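The Board Question

Every February the Clandville Kitchen Share newsletter gets a burst of mail on one subject, and this year it is cutting boards. Last winter it was whether you can wash a cast iron pan with soap, and two households are still not speaking. So I went into the cutting board business carefully, with a cup of coffee and the door locked.

It began with our note in the last issue that the shared kitchen on Bustby Street would be retiring its thin plastic boards. They had been through the dishwasher so many times that they curled up at the corners like old sandwiches. We asked what should replace them. We were expecting a few lines from the usual bread people. We got 15 letters, one with a diagram.

The plastic camp wants more plastic. Their argument is that you can put it in the dishwasher, which is true, and that it is cheap, which is also true, and that wood is full of germs, which is where the bread people start writing in capital letters. I am not going to settle it in a newsletter. What I will say is that any board stays decent if somebody washes it properly after the chicken, and any board turns nasty if it gets left in the sink under a colander until morning. We have seen both.

The wood camp splits into further camps. There are the end grain people, who like a checkered block the weight of a small dog and will tell you that it is kinder to your knives. It probably is. It is less kind to whoever has to carry it to the sink. Then there are the long grain people, whose boards are made of strips glued side by side, lighter and cheaper and a good deal easier to find in a large size.

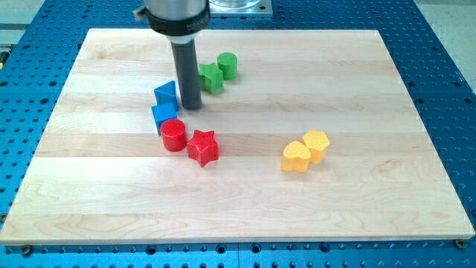
I am with the long grain people, mainly on the subject of size. Most kitchen quarrels I have been present for come down to two people and one small board. Give me something wide enough that the onions can sit at one end while the carrots are still being dealt with at the other, and I become a much nicer person to cook beside. Maple is my pick if you can get it. It is hard enough to take a cleaver and pale enough that you can see the beet stain you are pretending you didn't make.

A big board has to stay put, though. Put a damp dishcloth under it, flat and wrung out, and it will behave. The rubber feet that come screwed to some of them are fine until you want to turn the board over and use the other side, at which point you own half a board.

As for upkeep, wash it by hand with hot water and a little soap, and dry it standing on its edge so the air gets at both faces. Laying it flat on a wet counter is how you end up with a rocking chair. When the wood starts to look thirsty, rub in food-grade mineral oil and leave it overnight. Do both sides and the edges. Please do not use olive oil. Somebody did this to the old pastry board in the back pantry – I have my suspicions – and in warm weather it still smells like the inside of a cupboard.

Scratches can be sanded out. Start with 120 grit if it is bad, finish at 250 or whatever the hardware store has close to it, and go along the grain. Bandberg Hardware on the corner will sell you single sheets if you ask at the counter, and they are patient about it.

The kitchen will have two large wooden boards by the end of the month, plus one plastic one for raw meat, as a peace offering. The plastic one has its own hook. Letters about the hook can go in the box by the door.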